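When the gripper jams on laundry day

I use a hand-held gripper for practicing folds, and last week a loose thread wound itself into one of the fingers.

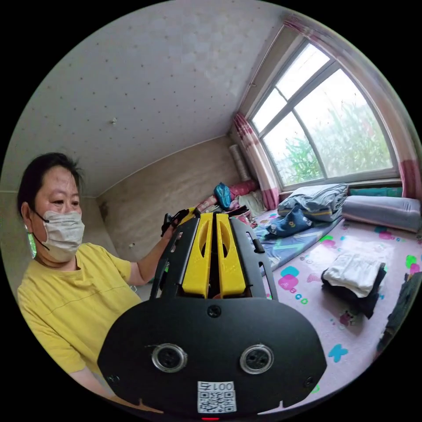
What should I do first if cloth gets caught?
Switch it off before you touch anything, then snip the thread and ease it out with tweezers.

I tugged on mine with the power on (silly!) and got a pinched thumb. Paula Dumitrescu says to trim frayed hems first, and I do now.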